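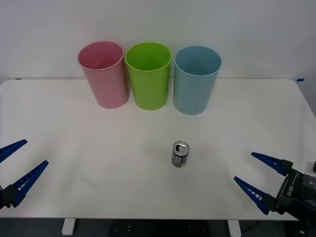 Skistgate Cups — about us

Home / What we hire / Prices / How it works / About us / Get in touch

Who we are

We hire out plastic cups. Proper ones, the sort you wash and use again. Pink, lime green, light blue. You have them for your party or fete or staff do, you send them back dirty, we wash them. That's the business, more or less.

Small outfit. One unit on the Grodside estate, round the back, blue door, go past the tyre place and keep going. If you get to the river you've missed us.

We started with 417 cups bought from a nursery chain that was closing, plus the crates they came in, plus a stack of lids that fitted nothing. Still got the lids. If anyone wants lids.

Why cups

Mostly school fairs. We used to run the squash stall at one every July and spent the next morning picking squashed throwaway cups out of a hedge. Second year running of that and we bought our own and lent them out to the other stalls. Then the school down the road asked. Then a wedding. Then it was easier to have a price list.

We do other bits now (jugs, a few big drinks dispensers with the tap on the front, trays) but cups are still most of it. Please ask about jugs before you book, there are never as many as you'd think and they go early.

The three colours

People ask for clear. We don't do clear. Clear shows every scratch and after a season in the dishwasher it looks like it's been at the bottom of a pond.

Pink, green and blue came from the nursery lot and we've stuck with them every time we've bought more. Slight difference in shade between the old pinks and the new pinks, if you're fussy about that sort of thing then say so on the form and we'll send you all of one age. Green is the loud one. Good for outside, you can spot it in long grass. Blue is pale, a bit like a school shirt that's been washed a lot.

All plain. No handles, no printing. We did look at having our name put on and got a quote and everything, but customers like them plain and a name wears off in the wash anyway. 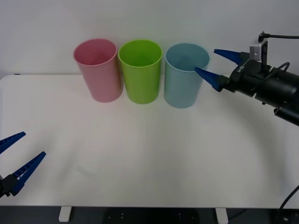 Mixed colours is what goes out unless you tell us otherwise. One of each per person works well for a long day — pink for squash, green for water, blue for whatever's left — and it stops people leaving half-drunk cups about then taking a fresh one. You can also do it by table, or by age group, or by who's allowed the fizzy stuff. Schools are very good at this. Offices are hopeless at it.

For very young children we'd say get the blue for water and leave it at that.

How we wash and check

Everything comes back into the left hand side of the unit and nothing crosses to the right until it's been through the machine. Rinse first, then the hot wash, then upside down on racks till they're dry. Right dry. A cup that's stacked damp smells of cupboard the next day and we won't send that out.

Then the table. Every cup gets stood up the right way, open end up, and looked into. Bottom inside is where the trouble is, lipstick and orange squash both like it there. Then a finger round the rim for chips and nicks. Then the base, does it sit flat or does it rock. Rockers come out. We line them up in their colours to do this, pink green blue, and it's suprising how quickly you spot a wrong one when they're stood in a row against something white.

Anything that fails goes in the bin under the bench and from there to Tzavaras, who take plastics off a few of us on the estate. Some go to the allotments first for seedlings, if they've only got a scratch.

Cans and bottles

We don't supply drinks. Get asked a lot. What we will do is tell you how much a can fills, as it catches people out when they're ordering. Our cups take a normal size can with a bit of room for ice. The tall thin cans vary so check the side. If you're pouring for a crowd, get big bottles, it's cheaper and there's less to carry home.

Empties — please don't post them back to us in the cup crates. Drain them and put them in your own recycling. We had a crate in last summer that was more can than cup and the bottom of it was like glue. Same goes for straws, napkins, cake. Tip everything out, stack the cups loosely, lid on the crate, done. You do NOT have to wash them. Some people do, which is kind, but we wash them again regardless so you may as well sit down.

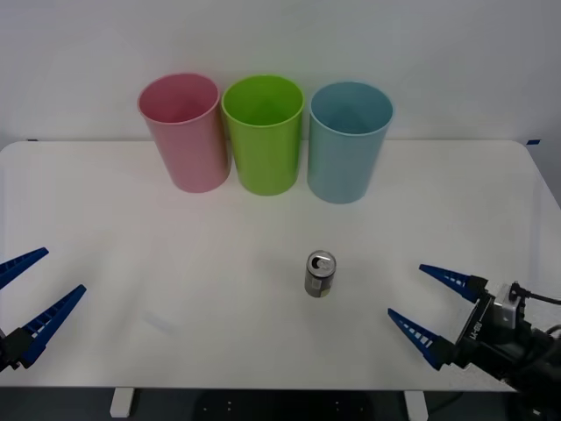 Ayten Keskin wrote to us after her summer party to say she'd wanted all pink, got talked into the mix, and was glad of it by teatime. Her words were that "the little ones knew their own colour and I did not have one argument over whose was whose". She did also say that the crates were heavier than she expected and that the clips on them are stiff. Fair on both. We've put new clips on the worst ones since and we now fill the big crates only three quarters.

If you've got something to tell us, good or bad, use the form or just put a note in the crate. Notes in crates get read first to be fair.

What we've got now

Cups on the shelf at last stock check, 7 February 2026: 1,028. That's after the rockers and the chipped ones came out. We did 114 hires last year, biggest was a sports day, smallest was 8 cups for a card game evening. We don't have a minimum. There's a delivery charge under a certain size though, see Prices, and it's nothing if you collect.

Who you'll deal with

Whoever picks up the phone. There's three of us and we all do all of it, washing, checking, driving. The van is white and has Ilumport down the side, that was the firm that had it before us, bread and rolls, and we haven't got round to taking it off. So if a bread van turns up with your cups that's us.

We can be slow on email in the summer. Ring instead. Leave a message with the date you want and how many and which colours, and we'll ring back that evening if we can.

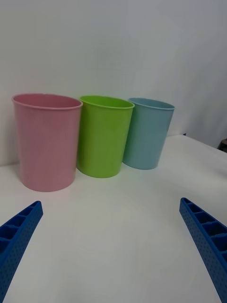 Samples are free, by the way. One pink, one green, one blue, in a small box, and you can keep them for a week or so to see how they feel in the hand and whether they'll go through your hatch or fit your drinks trolley. A few village halls have very shallow shelves and it's worth finding out before the day. Post them back or drop them in, up to you.

Losses — one or two missing from a big hire, we don't charge. More than that we do, price per cup is on the Prices page. If they turn up later (they do, behind the stage, in the sandpit, in somebodys boot) bring them back and we'll refund it.

Breakages are rare. They bounce mostly. Don't put them near the barbecue.

Finding us

Grodside estate, unit round the back, blue door. Parking for two cars outside, not in front of the tyre place, they get cross. Ring the bell twice, the machine is loud. Collections in the morning please, returns any time we're open, and if we're out there's a dry spot under the porch for crates.

Bookings for July open now. Green goes first.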